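Stolcombe workshop puts its kitchen robot back in working order

January 14, 2020

The kitchen robot at the Stolcombe workshop is running again this week after a long overdue spell of attention, and those of you who have been kindly asking after it since the autumn will be pleased to hear that it came through rather well. The machine, which everyone in the building calls Claltach, had been limping along since September with a wandering gripper and a set of cables that had grown, over many small changes, into something close to a bird's nest.

Claltach is a single arm fitted over a white table, with a toaster oven at one side and a changing collection of crockery and play food for it to pick up and put down. It was put together at the Stolcombe site by Favier, the small engineering firm that still looks after it, and it is used most days to practise the sort of kitchen jobs that people do without a thought and machines find terribly hard: moving a bowl, laying something on a plate, opening an oven door and shutting it again without giving it a wallop.

The trouble in the autumn was a simple one, though it took a good while to track down. The gripper would go to the right place in the morning and then, by the middle of the afternoon, close a little to one side of whatever it was meant to be fetching. Small things suffered most. A bowl has a generous rim and forgives a good deal, but a toy strawberry doesn't, and the logs for the worst week show 70 missed grasps, nearly all of them on the smaller pieces.

Favier's fitters began with the obvious places, checking the bolts where the gripper joins the wrist and going over the finger joints with a torch and a fine brush. Two of the bolts had worked slack. They were cleaned, given a drop of thread-locking fluid and done up again to the proper setting, and for a day or so it looked as though that might be the end of it. Then the drift came back, smaller than before but plain enough in the logs.

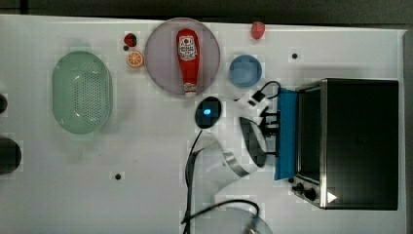

The second culprit was a cable on the arm itself. It had been tied down a little too tightly at the elbow, and each time the arm reached towards the far side of the table the tie pulled on a sensor plug and shifted it by a hair. The fitters cut away the old ties, 32 of them by the time they had finished, and ran the cable afresh with a proper loop of slack at every joint. It is a humble sort of repair, and it took most of an afternoon, but the arm has held its position ever since.

With the covers already off, it seemed a pity not to see to everything else. The wrist bearing was greased, the finger pads were changed for new ones, and the emergency stop was tested from both ends of the bench. The overhead view was then set up afresh against the table, a patient business of sending the gripper to one known point after another and noting how far out it lands. Anyone who has ever hung a row of pictures will have some idea of the mood in the room by teatime.

After that came the long test. Claltach was set to work through 3,000 moves over several days, with the table laid out differently every morning so that it couldn't get by on habit. The shakiest part, as expected, was anything near the oven, where there is less room for the fingers to come in from the side and the arm has to slow right down. The fitters have lowered its top speed in that corner for now, and they will look at it again once the new pads have had time to bed in.

There is a new routine to go with the repair, which we are told is already pinned up by the bench. Whoever starts the machine in the morning sends it to its resting position, wipes the finger pads with a dry cloth and tries the gripper on one small item before doing anything else. The bolts are to be checked every 2 weeks, and any new cable is to be left loose until the arm has been taken slowly through its whole reach.

Favier will be using the same cable layout on a second cell it is building for Danladi, where the arm will be a little longer and the table a good deal more crowded. Parts for that one are being gathered at Stolcombe now, and the workshop asks visitors to use the side entrance while the crates are in the front hall.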